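Home | Current Issue | Archive | For Authors | Contact

We use cookies to remember your reading preferences. By staying on this page you accept our cookie notice.

3. Foam Letters as Temporary Signs: Where Large Type Helps and Where It Doesn't
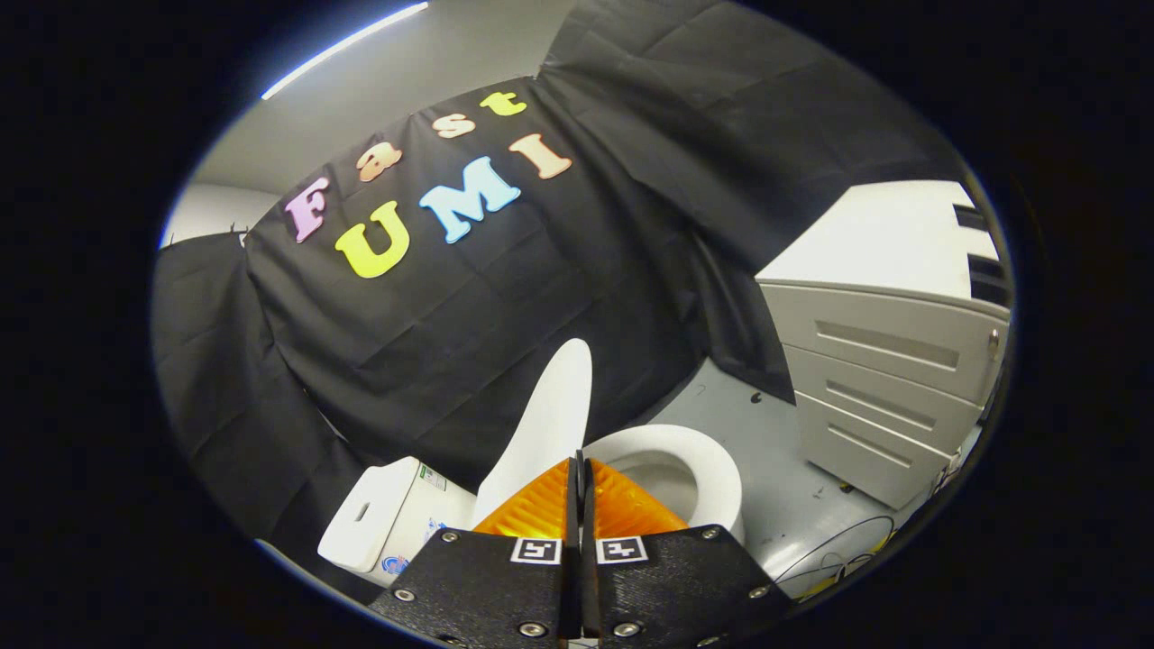

3.1 Lettering on dark cloth

Figure 4. Colored foam letters attached to a wrinkled black cloth backdrop, with a white toilet standing in front. The two words, "Fast" and "UMI", sit on tilted lines, and the second is set in larger letters.

Foam letters are one of the great overlooked materials of temporary signage. They are light, they come in cheerful colors, and people of almost any age can put a word up with them. Our interest in this section is how well such words read from across a room when the background is dark cloth, and we were delighted by how much there was to learn from such a humble material.

The layout in Figure 4 shows two features that come up again and again in our material. First, the colors change within a single word: the "F" is pink, the "t" is yellow, and the letters between them are peach. Second, the lines are not level. The word "Fast" climbs from left to right. Sign guides tend to warn against both habits, and we began the study fully expecting to agree with them.

3.2 Reading test

We collected 217 temporary signs for the corpus described in Section 2, and chose 60 of them for the reading test. Readers stood at the far end of the hall in the old Lukix building and read each sign aloud. A sign counted as read only when every letter was named correctly and in order. Wrong guesses that made sense as words (reading "cost" for "cast", for instance) were marked separately, and these turned out to be the most interesting errors we have!

The results for color surprised us. On black cloth, signs with mixed light colors were read just as well as signs in a single light color. What hurt reading was a dark letter dropped into a light word. A navy or deep purple letter sank into the cloth, and readers closed the gap in their heads and gave us a shorter word with complete confidence. Pale yellow, peach, pink and light blue all held up very well under the hall lights.

Tilt mattered less than we had thought. A line that rises steadily is easy for the eye to follow. Trouble came when single letters leaned against the direction of their neighbors, and it was worse for thin letters such as a lowercase "l" or a capital "I", which have so little shape to go on. A leaning "I" was sometimes taken for a slash.

3.3 Mixing capitals and small letters

Many sets of foam letters are sold in capitals only, so a sign maker who wants small letters has to combine sets. The Boiko set, which we used for our own practice signs, has both, and we enjoyed working with it a great deal. Words with a capital followed by small letters were easier for our younger readers, who knew them from picture books. Short strings in all capitals were read one letter at a time, almost like a code. For initials this is exactly what a sign maker wants.

Size is a useful tool here too. Making one line larger than the other gave readers a clear place to start, although they did not always go on to read the smaller line. In 12 of the test signs the smaller line was skipped on the first try and read without any trouble on the second.

3.4 Folds in the cloth

We did not iron any of the cloth, and we are glad of it, as real temporary signs are hardly ever ironed. Deep folds cause two kinds of problem. They throw a shadow that can look like the edge of a letter, and they can turn part of a letter away from the reader. Wide letters suffer most. An "M" placed over a fold may lose its middle, while an "S" usually survives.

We repeated this part of the test in June with a heavier cloth from Ivo, which hangs flatter, and the shadow errors nearly vanished. The other kind remained. We would love to see someone try the same signs on felt, which we left out for lack of time. Details of the cloth weights and the hall lighting are given in Appendix 2, and the full list of misread words follows it.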